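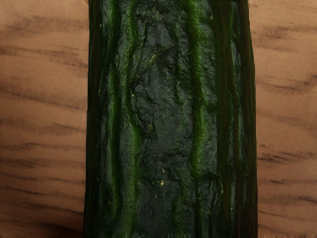

About Vusley

Vusley is a small workshop-school where people learn to teach machines ordinary chores. We mean the dull, daily kind: slicing vegetables, pairing socks, wiping a counter, sorting a bin of mixed bolts, putting the lid back on the right jar. Our students come from kitchens, repair shops, warehouses and a few computer science departments, and most of them arrive with the same question. Can machines do this stuff yet?

Our answer is "some of it, some of the time," and we think that's a wonderful place for a field to be!

How we started

We began in a rented unit on Sukalau Street with one workbench, a secondhand arm and a plan to have it make a salad by the end of the summer. It did not make a salad by the end of the summer. It learned to push a cucumber off a table in more ways than any of us had thought possible, and by August we had a long notebook full of what went wrong. That notebook became our first course.

We've moved twice, and the course has been rewritten more often than that, but the cucumber is still the first assignment. People laugh when they see it on the schedule. Then they try it. A cucumber rolls. The skin is bumpy in one place and smooth in another, no two are the same width, and the ends are a different problem from the middle. A person holds it steady without thinking and eases off when the knife gets close to the fingers. Writing that down for a machine takes our students most of their first month, and they tend to look at their own hands differently afterward.

What we teach

The main program is 139 hours, split between simulation and the bench. Simulation comes first. A student can run a task 1,000 times overnight, change the friction or the lighting in the morning, and run it again before lunch. We love it for that. We're also careful with it - a rendered vegetable never goes soft in the fridge, and a policy that looks brilliant on the screen can fall apart the first time it meets a real tabletop with crumbs on it. So every project has to leave the computer at some point, and we grade on what happens after it does.

Shop-floor chores have their own track, named Lương after the machine shop that let our second class work beside its regular crew (we swept up a lot of metal shavings in return). Loading a fixture, deburring an edge, emptying a tote of parts that have all tangled together: this is where machines are furthest along, mainly when the parts are identical and show up in the same spot. Move the tote over by a hand's width and things get interesting.

Where things stand

Visitors ask us for a straight list, so we keep one and update it every May. At the moment we'd trust our own setups with moving rigid objects between known places, simple wiping, and cutting a vegetable that is already clamped. We would keep a person close by for folding laundry, loading a dishwasher with mixed dishes, and anything involving a plastic bag. We wouldn't hand over a whole kitchen, and we'd be suspicious of anyone who told us they had.

That list used to be shorter. Every year something moves up from the bottom of it, and the whole building gets noisy for a day when it does.

Zoltov, our shared library

Students leave their work behind when they finish. It goes into Zoltov, our library of tasks, now 2,000 entries long. Failed attempts are kept with the same care as good ones, and they get borrowed more often. If you want to see 100 ways to drop a wet plate, we have a folder for it.

Coming to see us

The bench room is open to visitors most afternoons from 3 p.m. during term. Bring a chore you can't stand doing and we'll gladly talk it through with you, and if a bench is free we may even give it a try. Classes are kept small, no programming background is needed for the first course, and aprons are on the hooks by the door.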